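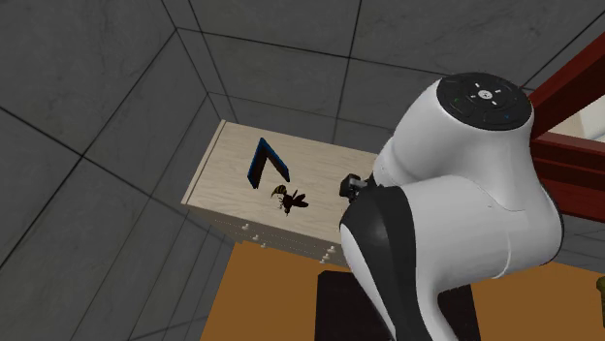 Heel Angle and Passenger Seating on a Day-Charter Sloop
Final project report, Marine Systems course
Dalva Tavares, Angeliki Sotiropoulos, Cauã Miranda
Supervisor: Mirela Marinho
July 2023

1. Background

The sloop Clarnine carries up to six paying passengers on short trips out of Pritdale. Her skipper, Arlindo Tavares, reefs the mainsail when the boat heels more than he thinks guests will put up with. He makes this decision by feel. The builder's papers give a displacement of around 4,000 kg with a fixed iron keel. They give no stability curve, and the yard that built her has closed.

The project asked two questions. First, how far does the boat heel on an ordinary charter, and how often does she pass the angle at which passengers start to slide on the cockpit benches? Second, how much of that heel can be taken out by moving passengers to the windward side before sail has to be reduced?

One of the authors is related to the skipper. He gave us access to the boat and took no part in the analysis.

2. Equipment

Heel was recorded with a small logger we named Tilto. It consists of a three-axis accelerometer, a rate gyro, a microcontroller and a memory card in a sealed box. The two sensors are combined with a complementary filter. The accelerometer alone reads badly in waves, where sideways acceleration is mixed in with gravity, and the gyro alone drifts. The filter constant was set on the bench by swinging the box on a pendulum of known period and comparing its output with the calculated angle.

The box was fixed to the forward face of the main bulkhead, on the centerline and close to the waterline. An earlier position under the companionway step was given up after passengers kept kicking it. Mounting tape and a spare waterproof gland came from McGrath in Pritdale.

Apparent wind speed and angle were read from the boat's own masthead unit. That unit has no data output we could use, so one of us wrote the readings down by hand each minute. This limits the wind record to a much coarser time step than the heel record. Gusts shorter than a minute are mostly missing from it.

3. Method

The logger was zeroed at the dock before each trip with nobody on board and the lines slack. Data were collected on 12 trips, the first of them in May. Each trip followed the skipper's normal route: out past the breakwater, a close reach to the outer buoy, and a broad reach home. Only the outbound leg was used. Heel on the homeward leg was too small to compare seating positions.

Seating was noted as the number of people on the windward bench, on the leeward bench, and forward of the mast. On the later trips the skipper asked passengers to change sides at agreed times, with the sails left alone before and after the change. We call these paired runs. A paired run was thrown out if the apparent wind angle moved by more than five degrees or if the helmsman had to bear away for traffic.

For the calculation, each passenger was taken as 78 kg including a life jacket and outdoor clothing. We did not weigh anyone. The metacentric height was estimated from the roll period, measured at the dock by stepping on and off the side deck and timing the free roll that followed. The radius of gyration was taken from a textbook value based on beam. This is the weakest number in the report, and an error in it carries straight through to the predicted heel.

4. Results

With the full mainsail and working jib, heel on the outbound leg was steady in light wind and rose quickly once the apparent wind came up. The limit for passenger comfort was set at 20 degrees after talking to the skipper. It was passed on most of the windier trips, usually in short bursts near the breakwater end, where the wind bends around the headland.

Moving passengers to windward reduced heel on every paired run that was kept. The reduction was largest when people moved the full width of the cockpit and small when they only shifted from the middle of a bench to its outer end. Passengers forward of the mast made little difference. They tend to sit near the centerline, and the deck is narrower there.

The predicted change was larger than the measured change on all but two runs. Three causes were considered. The assumed mass may be too high for groups with children. People told to sit to windward tend to lean inward, which shortens the lever arm. Finally, a more upright boat spills less wind from the sail, so the heeling moment goes up slightly as passengers move. The last effect is real but could not be separated from the others with our wind data.

Putting in the first reef gave a bigger reduction than any seating change. It also cost boat speed, though the log impeller was fouled for part of the season and we do not report speed figures.

5. Problems

The memory card lost contact on one trip and the file ended before the outer buoy. The part that survived was kept. On another trip the logger was zeroed with a full ice chest on the port bench, which put an offset in the whole record. It was corrected with a second dock reading taken after the chest had been carried off.

Handwritten wind data were hard to read when the spray came over – two pages had to be copied out again from memory the same evening, and the values on them are marked as doubtful in the data table.

6. Recommendations

For the skipper: seat passengers to windward before leaving the shelter of the breakwater, and reef at the dock if the forecast is near the top of the range he now sails with full main.

For a later group: record wind electronically at the same rate as heel, and carry out a proper inclining test with known weights. The roll period method was chosen to save time. Angeliki Sotiropoulos has the logger and the bench pendulum, and the filter code is in the course folder with the raw files.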